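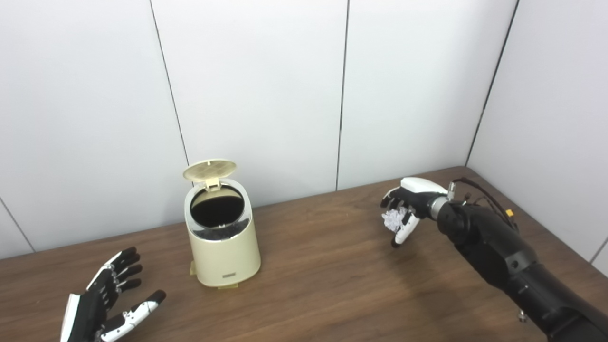

Right arm's back on. Four bolts at the shoulder, one connector at the wrist, and a good deal of language from Innes MacRitchie.

The trouble was cable. Every time the wrist rolled past a certain point, the loop went tight and the fingers lost interest. We've given it more slack and moved the clip down the forearm.

Checked the count while I was in there: 3,708 grip cycles since the last thumb tendon. The Moncrieff sheet says change at 2,000. The sheet has been on the wall the whole time, behind a coat.

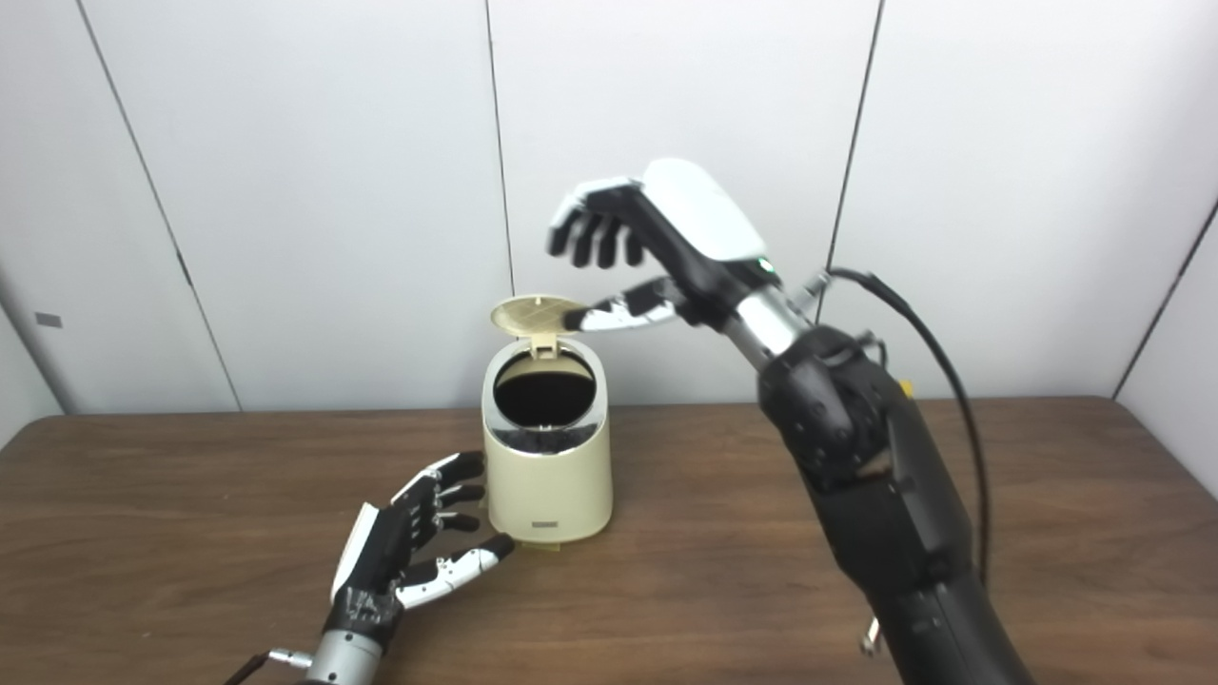 Right hand over the bin, cable looping up from beside the wrist.

Wrist zero next. Palm down, read the offset, type it in, do it again when you don't believe the number. It was 2 degrees out, so the old figures have gone in a bin of their own.

Effie Matheson wants the left thumb done as well while the tools are out. Fair enough. It's the same job backwards and I've only the one small hex key, which Sorcha had in December.

Spare tendons on order from Umex. Until they come, light objects only and no showing off.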